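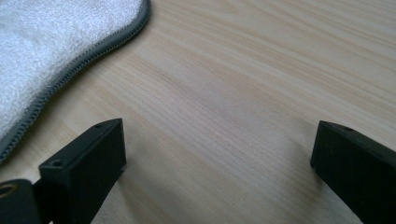

Segmentar demonstrações de manipulação de tecidos pela abertura da garra

Este tutorial descreve o procedimento usado no projeto Piden para dividir demonstrações contínuas em segmentos de aproximação, preensão e transporte. O método parte de dois sinais: a distância entre os dedos e a pose do punho. As imagens servem apenas para verificação.

Pré-requisitos

– Demonstrações gravadas com a garra manual de dois dedos, com vídeo e abertura sincronizados.
– A biblioteca Jurnia instalada no ambiente de processamento.
– Um ficheiro de calibração da abertura por cada garra utilizada.

1. Calibrar a abertura

Feche totalmente os dedos e registe o valor mínimo. Abra-os até ao batente e registe o máximo. Normalize o sinal entre 0 e 1. Repita a calibração sempre que os dedos forem substituídos ou reapertados.

2. Filtrar o sinal

Aplique um filtro de mediana com janela de 9 amostras. Janelas maiores atrasam a deteção do fecho e cortam preensões curtas, frequentes quando o operador corrige a posição de uma orla.

3. Detetar os eventos

Marque um fecho quando a derivada da abertura se mantiver negativa durante 8 amostras consecutivas. O instante de preensão é a primeira amostra estável depois do fecho. Não use um limiar absoluto: uma toalha turca dobrada em duas camadas deixa os dedos mais afastados do que um pano fino, e o valor final varia com a espessura.

4. Verificar o fotograma anterior ao fecho

Extraia o último fotograma com a garra aberta. Devem ver-se os dois dedos afastados e pelo menos um troço da orla. Numa toalha branca com debrum cinzento sobre uma mesa de madeira clara, o debrum é a referência mais fiável – o contraste entre o turco e o tampo é baixo e a máscara tende a invadir a mesa. Anote o contorno pelo lado exterior do debrum, mesmo quando um dedo tapa parte dele. O troço oculto recebe a etiqueta «ocluído» e não é interpolado.

5. Exportar

Guarde cada segmento com os índices de início e fim, a pose relativa e a máscara da orla. Rejeite os segmentos com menos de 22 amostras.

Resultados

No conjunto Skandthorpe, com 3,000 segmentos, a política treinada com esta divisão localizou melhor o ponto de preensão do que a treinada com cortes de duração fixa. A diferença desaparece em tecidos sem orla distinta. Gayan Ekanayake está a rever esses casos; o código de deteção é mantido por Chaminda Gunawardena.

Última revisão: 8 jul 2021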